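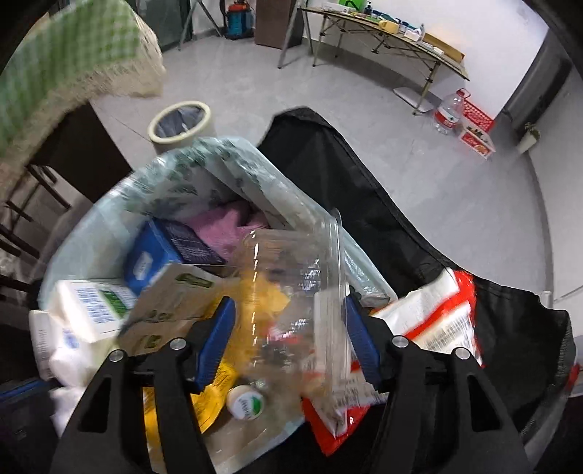 보내는 사람: 장보기 정리 데이터 모임 메일링 리스트
제목: Re: [Pulport-데모] 얇은 봉지랑 투명 용기, 다들 어떻게 잡으세요?

안녕하세요, Clusau 쪽에서 가정집 수집을 맡고 있는 사람입니다. 답장이 늦어 죄송해요. 지난번에 올려 주신 질문을 읽고 저희도 마침 같은 문제로 끙끙대던 참이라 얼마나 반가웠는지 모릅니다. 저희는 요즘 '통에 담긴 장본 물건 다루기' 과제의 시연을 모으고 있는데, 처음에는 물건 종류만 다양하면 되겠거니 하고 꽤 느긋하게 생각했어요. 그런데 막상 해 보니 투명한 플라스틱 용기가 제일 애를 먹입니다. 파란 패드 사이에 기울어진 채 매달린 용기를 보면 뒤쪽의 노란 포장이 그대로 비쳐 보이잖아요. 사람 눈에는 별일 아닌데 모델 입장에서는 어디까지가 용기이고 어디부터가 뒤에 있는 물건인지 헷갈릴 만하지요. 게다가 통 안에는 상자며 접힌 분홍색 천이며 흰 종이 포장까지 함께 들어 있으니, 배경이 단순한 책상 위에서 모은 예시하고는 난이도가 전혀 다르다고 느꼈습니다.

질문하신 내용을 아래에 붙이고 하나씩 답을 달아 볼게요. 말이 좀 길어져도 너그럽게 봐 주세요!

> 27/06/2026, Salcedo 수집팀에서 보낸 글:
>
> 안녕하세요, 늘 눈팅만 하다가 처음 글 올립니다.
> 저희는 집 두 곳에서 손에 쥐는 그리퍼로 시연을 모으고 있고,
> 한 번 나가면 시연 45개를 목표로 합니다. 그런데 과자 봉지처럼
> 얇고 반들거리는 물건에서 사람마다 잡는 방식이 너무 달라요.
> 어떤 분은 봉지 가운데를 꾹 누르고, 어떤 분은 접합부만 살짝
> 집습니다. 통일하는 게 맞을까요, 아니면 그냥 두는 게 나을까요?
>
> 그리고 하나 더요. 촬영 전에 주변을 치우시나요? 저희 팀
> 안에서는 의견이 딱 반으로 갈렸습니다. 치우면 모델이 빨리
> 배우는 것 같고, 안 치우면 나중에 다른 집에 가서도 버틸 것
> 같고요. 경험 있으신 분들 말씀 부탁드립니다.

먼저 잡는 방식 말씀인데요, 저희는 통일하지 않되 '한 시연 안에서는 한 가지 방식'이라는 규칙만 두었습니다. 처음엔 저도 통일하자는 쪽이었어요. 지침서에 그림까지 그려 넣었으니까요(지금 보면 좀 민망합니다). 그런데 모두 똑같이 잡은 묶음으로 학습시켰더니 봉지가 조금만 구겨져 있어도 접근 자세부터 흔들리더라고요. 지금은 수집하시는 분께 편한 대로 잡으시라고 말씀드리고, 대신 어느 방식이었는지를 메모 칸에 적어 달라고 부탁드립니다. 가운데를 눌렀는지, 양옆에서 받쳤는지, 끝을 집었는지 정도면 충분합니다.

한 가지 권해 드리고 싶은 건 봉지를 양쪽에서 받쳐 세우는 방식이에요. 저희 묶음에서는 이 방식이 가운데를 누르는 것보다 놓치는 경우가 적었습니다. 봉지가 얼마나 빵빵한지에 따라 손가락을 다무는 폭이 달라지니, 폭 기록이 빠지지 않았는지는 꼭 확인해 보세요. 저희는 예전에 기록이 빈 시연을 대략 7개쯤 뒤늦게 발견해서 눈물을 머금고 다시 모았답니다. 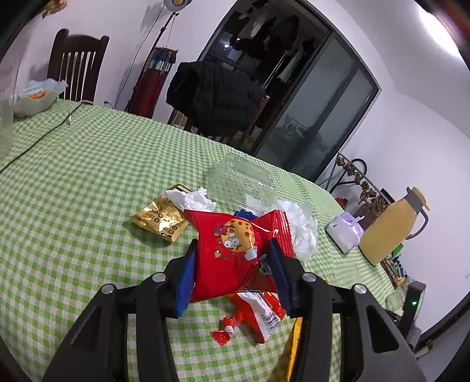
빨간 과자 봉지를 양쪽 파란 패드로 받친 모습. 초록 체크무늬 식탁보 위에 다른 포장지들도 함께 있습니다.

주변 정리에 대해서는 저는 안 치우는 편에 한 표 드립니다. 식탁 위에 금색 포장지나 구겨진 휴지, 빈 투명 용기 같은 것이 함께 있으면 라벨을 다는 분들은 확실히 힘들어하세요. 그래도 결국 저희가 보내고 싶은 곳이 사람 사는 집이다 보니, 그런 물건이 있는 상태에서 모은 예시가 훨씬 아깝지 않더라고요. 다만 첫날부터 어수선한 곳에서 시작하면 수집하시는 분이 지치십니다. 저희는 처음 8개는 물건이 적은 자리에서 연습 삼아 모으고, 그다음부터 원래 놓인 그대로 진행해요. 연습분도 버리지 않고 따로 묶어 두는데, 나중에 비교할 때 은근히 쓸모가 있습니다.

실패한 시연도 지우지 마시라는 말씀을 꼭 드리고 싶어요. 봉지가 미끄러졌다가 다시 잡은 경우는 저희 쪽에서는 '회복'이라는 표시를 달아 남겨 둡니다. 완전히 떨어뜨리고 끝난 것은 '중단'으로 나누고요. 예전 Plevgate 양식에는 성공과 실패 칸밖에 없어서 이런 예시가 전부 실패로 들어갔는데, 새 양식에는 메모 칸이 넉넉해서 한결 편해졌습니다. 혹시 아직 옛 양식을 쓰고 계시면 말씀 주세요, 변환 스크립트를 보내 드릴게요. 주석이 엉망이라 부끄럽지만 돌아가기는 잘 돌아갑니다.

저도 여쭙고 싶은 게 있어요. 투명 용기에서 잡는 지점을 표시하실 때 용기 윤곽을 기준으로 하시나요, 패드가 닿는 자리를 기준으로 하시나요? 저희는 사람마다 윤곽을 다르게 그려서 접촉 자리 쪽으로 기울고 있는데, 움직임 때문에 용기가 흐릿하게 찍힌 장면에서는 그것도 쉽지 않습니다. 지금은 앞뒤 장면을 같이 보며 정하고 있고, 그러다 보니 시간이 정말 많이 들어요. 더 나은 방법을 쓰시는 팀이 계시면 짧게라도 알려 주시면 고맙겠습니다.

9월에 수집분을 서로 바꿔 보자는 이야기가 있었지요? 저희는 찬성입니다. 봉지류와 투명 용기만 먼저 추려서 바꾸면 양도 부담스럽지 않을 것 같아요. 폴더 이름 규칙은 Salcedo 쪽에서 쓰시는 대로 맞추겠습니다. 편하실 때 목록만 한 번 올려 주세요.

긴 글 읽어 주셔서 고맙습니다. 다들 손목 조심하시고요!

Clusau 가정집 수집 담당 드림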